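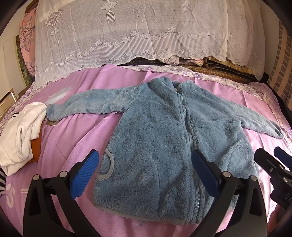 Today I finally sort the winter clothes. I moved to Holtstead in September with two suitcases and somehow I have now the clothes of four persons. A small thread about fleece, because I made many mistakes with it and maybe you can avoid them.

First rule in my house: everything goes on the bed before it goes in a box. If it is on the bed I must finish before night, or I sleep on the floor.

A fleece jacket you should fold only after you close the zipper to the top. With the zipper open, the front gets a wave and in autumn it still has this wave. I learned this with a jacket from my brother and he still mentions it.

How I fold: jacket flat with the face up, zipper closed, sleeves open to the sides. Pass the hand over it to make it smooth. Then turn it over, sleeves to the back, one side in, other side in, and the bottom up to the collar. It is not beautiful but it stays.

Check the pockets! Last year I washed 55 euros and a bus ticket. The money survived.

About washing. Cold or 30 degrees, inside out, zipper closed, no softener. My neighbor Manolis Ververidis puts softener in everything and his fleece feels like a wet cat – sorry Manolis, you know it is true.

When the soft side becomes flat and a little stuck together, I use a baby hair brush, very gently, when the jacket is completely dry. It helps for the collar and the cuffs. For old pieces it does not make a miracle.

Somebody asked me about vacuum bags. I use them for blankets, but for fleece I stopped. It came out so flat that I needed two days on a hanger before I could wear it. Now I use an old cotton pillow case and it fits two jackets, or one jacket and a knit sweater.

Knit things I never hang. They grow. I had a cardigan which became a dress.

Stelios Tsoukalas asked where I keep the curtains and the extra bedding. Stelios, at the moment, everywhere. I have one closet and my mother believes that a house needs 2000 sheets.

Status at 2024-03-13, evening: two boxes closed, one bag for donation, and still a pile I do not want to look at. I make a tea and continue.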